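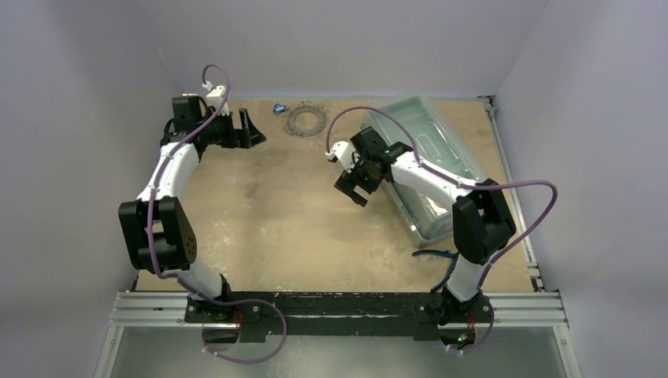 Workshop tips: building a two-arm bench in a corner

Posted 02/06/2023

These notes cover the two-arm bench in the shared workshop at Firwood. They are for members who want to build something like it at home, or who have booked the bench and would like to know why it is laid out as it is. The tips come from our own build and from mending what we got wrong the first time.

The base

Fix both arms to one bar and fix the bar to a pair of aluminium rails. Our first try had each arm clamped to the table separately. Every knock shifted one of them a little, and all the saved positions had to be taught again. With a single bar they move together or not at all.

Use rails longer than the bar. The spare length at each end lets you slide the whole thing sideways later. Tighten the bolts a little at a time, working from the middle outwards, and go over them again after the first week of use. Ours had worked loose by then.

A black bar shows every scrape. Touch it up if that bothers you. We stopped.

The board and walls

Do not spend money on the work surface. It will be scratched within days. Cut it to a loose fit so that it can be lifted out and turned over. Ours cost 40 including the cutting, and the offcuts became shelf ends.

Three plain walls are enough, with the front left open for reaching in. Paint them one flat, pale colour. Gloss throws back the lamp and makes it hard for the wrist cameras to pick out small shiny parts. We used the end of a tin of Lindholm matt in a greyish lilac, two coats, lightly sanded between. If you paint in August, keep the door shut or you will be picking flies out of it.

Cables

Most of our stoppages in the first months were cables. A few rules have helped:

Leave a generous loop at the wrist and another at the elbow. Move the arm by hand through its full reach with the power off before you clip anything down.

Clip to the straight parts of the arm and never across a joint.

Let the slack hang outwards, towards the side walls, so the two arms cannot catch each other's cable.

Pick one bright colour for the camera leads and keep to it. When something is snagged you can find the right lead at once.

Starting jobs

Begin with metal parts that don't mind being dropped. Old gears and toothed rings are good because the open middle gives the fingers something to go round. Lay the part flat and lower the gripper slowly, with the other arm parked well back until you are sure of the height.

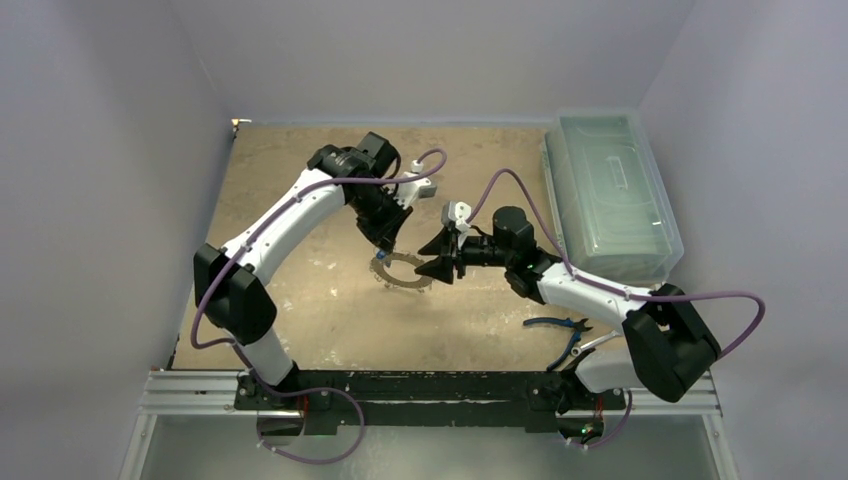 Gripper fingers pointing down at the toothed ring, with the second arm close by.

If a flat ring keeps skating away, put a scrap of thin rubber mat under it. Rubbing the board with coarse paper also helps, though the dust has to be cleaned up properly afterwards. A soft brush does the board better than a vacuum cleaner, which will take small washers with it.

Springs are the next step up. They are light and they roll. Set the closing force low and raise it a notch at a time. Too much and the coil deforms or shoots out sideways, so wear glasses when you are leaning in.
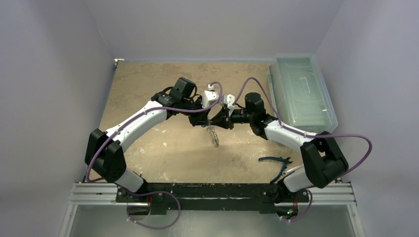 A small coiled piece hanging below the two grippers.

For passing a part from one arm to the other, bring both grippers to the same height first and close the last bit of distance at the slowest speed. Let the second gripper close fully before the first one opens. We added a pause of 300 milliseconds between the two and dropped far fewer parts.

Storage

Keep a clear box with a lid for loose parts. Being able to see inside saves tipping everything out. Push it against a wall and tell the software where it is, as an arm will happily lean on a lid. The Menar boxes we tried cracked at the corners, and the Ernach ones have lasted.

Pliers with coloured handles are worth having for this bench. Plain steel ones are easy to overlook on a scuffed board.

Cost

The whole bench came to 1,305, arms included, both bought second-hand. Rails and fixings were 62 of that. Spare gripper fingers are extra, and you will want a set in the drawer before you start.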